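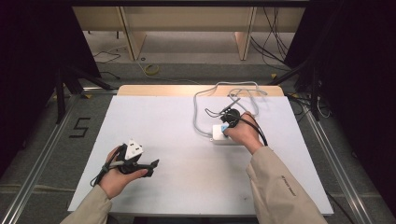
# Cords on a White Table: My Term Project for Home and Workspace Design

I picked power strips for my term project, and yes, my roommate laughed. But we spend so much time plugging things in and I'd never once read anything about where the cord is supposed to go! My question was pretty simple: if you put a power strip on top of a table where you can reach it, how do you keep the cord from taking over the rest of the table?

## The setup

I worked in room 204 of the Hendricks building, on a white tabletop with a light wooden strip along the far side. The power strip is white too and its cord is gray, with plenty of extra length (great for reaching an outlet, less great for my project). I measured every cord I tried, the strip's included, and they came to 625 cm end to end. My whole budget was one pack of Lirnik cord ties and a roll of tape from the Drevitberg campus store.

The first thing I tried was nothing at all. You put the strip down, let the cord fall into big loops toward the back, and plug in. It works fine until you want to set a notebook down, and then you're shoving loops out of the way -- and the strip comes along with them.

## Light and glare

My instructor asked me to say something about the surface, so I did a section on light. White plugs on a white strip on a white table are hard to pick out, especially when a shadow falls across them.
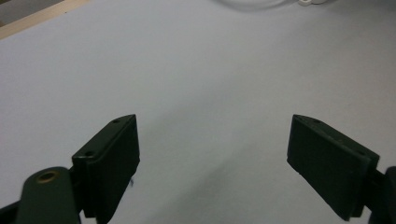

*Figure 1. Pale, plain surface with a soft band of shadow running diagonally.*

I tried a lamp from the side first and didn't like it. Light from overhead was a lot easier on my eyes, and I could find the outlets without leaning in. I didn't have a light meter, so please take this as my opinion and not a result.

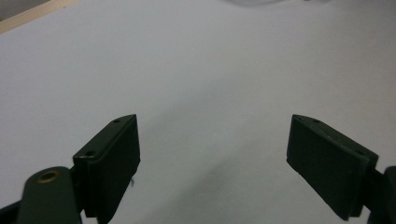

*Figure 2. White and unmarked, a bit brighter toward the center and upper middle.*

## What I'd do with the cord

My favorite layout was strip near the front, cord straight back, extra length folded flat and tied once. Two ties was too many, because I kept having to undo both of them. Taping the cord down looked neat but left sticky spots, and I spent a good while rubbing those off.

I also borrowed the Ekness cord box from the supply closet. It hides everything really well, but a plug with a chunky body wouldn't fit with the lid on, so I left it out of my final layout.

## Still to do

I want to repeat this on a darker table and with a shorter cord. I also need to redo my layout sketches, which are in pencil and scanned terribly -- the clean ones will be in the appendix by December.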